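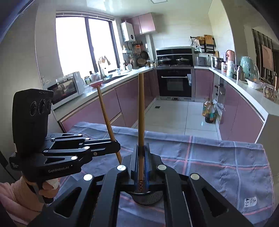 In Defense of the Drawer Nearest the Table

Every household that eats with chopsticks keeps more of them than it needs, and most keep them badly. The Kovimis Home Practice Association receives more correspondence on refrigerators and on grease than on any other subject, and very little on chopsticks. This essay argues that the smallest tools of the table deserve the attention given to the largest appliances, and that the Association's guidance to member households should be changed to say so.

The current guidance, last revised under the direction of Pirjo Rautiainen, treats chopsticks in a single line under "miscellaneous flatware." They are to be washed, dried and stored with forks and spoons. The line is brief because it was written to be uncontroversial. In practice it has produced poor habits. A wooden chopstick has little in common with a steel fork. It takes in water at the ends, it marks easily, and it is useless without its partner. Storage that suits the fork will leave the chopstick damp at the bottom of a tray, lying across four others that do not match it.

Matching is the first point on which members disagree. There is a respectable view, put forward most often by the Varner branch, that a household should own one plain design and no other, so that any two chopsticks taken from the jar will form a pair. The advantages are plain. Sorting disappears as a task. A broken stick costs the household one stick and leaves no widow behind. Restaurants and school dining halls work on this principle, and nobody who eats in them is the worse for it.

The opposing view is that pairs carry meaning. Many wooden chopsticks have a small printed pattern at the handle end, and in a family these patterns become a quiet form of place setting. A child learns which pair belongs to a grandparent before learning to read. The Policarpio branch has defended this custom at two annual meetings, and the present writer has come to agree with it, with some reservations about the labor involved. If a household chooses patterned pairs, someone must match them after every wash. That work is light, but it is daily, and it tends to fall to the same person each time.

The Association should not choose between these customs on behalf of its members. It should say clearly that each has a cost, and that a household ought to decide which cost it prefers to pay. The worst arrangement is the one that arises by default, in which patterned and plain sticks of different lengths collect over the years, and every meal begins with a search.

The second point concerns where the matching is done. Our printed plans assume that all handling of utensils takes place at the counter, beside the sink. The model kitchen in the Semen Street demonstration apartment was laid out on this assumption, with a drying rack at one end of the counter and the flatware drawer beneath it. Visitors admire the arrangement. Few of them live that way. In a U-shaped kitchen the counter is already spoken for. The microwave oven has one stretch of it, the sink another, and the stove the next, and what remains is needed for cutting and for setting down hot dishes.

A table that stands just outside the working area is a better place for small tasks. It allows a person to sit. It is lower than the counter, which suits children and older members of the family. Covered with a cloth, it is also gentle on wood and quiet under the hand. A checked cotton cloth has a further practical merit that our guidance has overlooked: the lines of the weave give the eye something straight to work against, so that a stick of the wrong length or one that has begun to warp is noticed at once. The cloth should be one that can go through an ordinary wash, and the care label should be left on. Members who cut the labels from their household linens, believing them unsightly, will be guessing at the water temperature for years afterward.

It has been objected that bringing clean utensils to a dining table invites crumbs and dust. The objection has weight where the cloth is left in place from one week to the next. It has much less where the cloth is shaken out after breakfast and changed when it is stained. A counter beside a sink is not a cleaner surface by nature. It is splashed all day, and it is usually wiped with whatever cloth is nearest.

The third point is drying. Wood that is put away damp will darken and smell, and in a closed drawer it may grow mold. The remedy is air, and time in which to use it. Wooden tools should stand upright in an open holder with a drained base, handle end down, well apart, and near a window if the kitchen has one. Spatulas and spoons do well on a windowsill by day, though they should be kept out of strong sun for long periods, which can dry and split the grain. Chopsticks may share the holder until they are dry, and should then be paired and moved to a drawer or box. The two steps are separate, and most of the trouble reported to the Association comes from combining them.

A word is due on replacement. The Association printed 300 copies of its leaflet on kitchen economy in January, and the leaflet advises members to keep wooden utensils "as long as they serve." The phrase is well meant and too loose. A chopstick with a split tip, a rough edge or a lasting odor no longer serves, even though it can still lift a piece of food. It should be retired along with its partner, unless the household follows the single-design custom, in which case the sound stick may stay. Retired sticks are useful in the garden for tying up seedlings and need not be thrown out.

The writer therefore proposes that chopsticks be given their own section in the next edition of the guidance, that the section describe both customs of matching without preference, and that the table be named as a proper place for sorting them. The demonstration apartment should be changed accordingly. A covered table within reach of the kitchen would cost little, and visitors could be invited to sit down at it and try the work for themselves, which the present counter does not allow.

Some members will feel that an association of our standing has larger matters before it. The budget for ventilation advice is indeed larger, and should remain so. Yet an extractor hood is chosen once in many years. Chopsticks are picked up at every meal, washed after it, and put away by hand, and the guidance on how to do this currently runs to one line. Written comments on the proposal may be sent to the Kovimis office before the spring meeting, where the draft section will be read in full.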